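Sock sorting

Sock sorting is the part of doing laundry in which washed socks are matched into pairs before being put away. It usually comes after drying and is done on a flat surface such as a table, a bed or the top of a dryer. The term also covers the handling of socks that have no match, often called odd socks or singles.

Method

Most methods start by separating socks from the rest of the load. The socks are laid out flat, and any that have come out of the wash inside out are turned. Sorting then goes by color first, followed by length, thickness and the pattern of the knit. Dark socks are the hardest to match, as navy and black look much alike under indoor light. Small marks such as a label near the opening or a spot of contrasting color at the toe are used to tell similar socks apart.

In large households socks are sometimes sorted by owner before they are paired. The Plarnstead laundry handbook recommends working in batches of no more than 9 pairs – larger batches, it says, lead to more mismatches.

Smoothing and folding

A sock is pulled straight by the toe and the opening before it is paired, which takes out wrinkles and brings the heel into line. The two socks are then laid one on top of the other and either folded in half or thirds, or rolled from the toe. Turning one cuff over the other keeps the pair together but can stretch the elastic over time.

Containers

Paired socks are stored in drawers, boxes or open baskets.
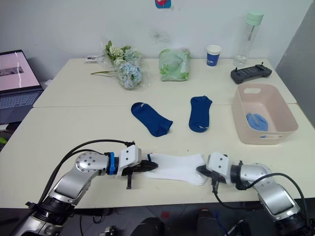 Plastic baskets with handle cutouts are common because they are light and easy to wipe clean. A second container is often kept for singles. The household goods maker Mustero sells a divided basket with 4 compartments, and the Narkamholm range includes a shallow tray meant for children's socks.

Odd socks

In a survey of 302 households published by Ntuli, most kept singles for at least a month before throwing them out or using them as dust cloths.

See also: Laundry, Clothes folding, Hosiery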